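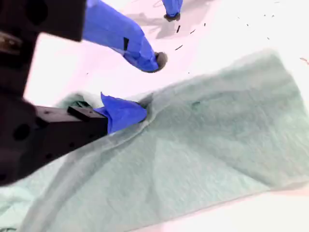
Folding by machine: where we are

Management's note in November said the towel folding station would "free up" the finishing room. After a month of working beside it, those of us on the late shift would like to know what we've been freed up for.

The Stivari arm does hand towels and nothing else. Bath sheets, robes and anything with a fringe still come to the bench. On its best shift so far it folded 483 towels. Beryl Bickerstaff did 990 on the same Thursday, and answered the phone.

Speed may come, and Brijesh Lodhi in engineering says we should judge it in the spring. Fair enough. What bothers me more is the work that has grown up around it. Towels have to be laid out one at a time. The blue covers on the fingers need changing, and someone has to pull the bad folds and do them over. On one batch of 80 we pulled 38. None of that is in anyone's job description, and none of it counts toward the hourly rate, which is still worked out on pieces folded by hand.

Elsie Whiteley has asked for two things in writing: a rate for machine minding, and a promise that hours won't be cut on the strength of what the supplier says it can do. She has had a reply to neither. Her wrists, she admits, are better for the break from hand towels, and a few others say the same.

Roy Rowbotham is collecting comments before the next shift meeting. Leave yours in the tray by the time clock.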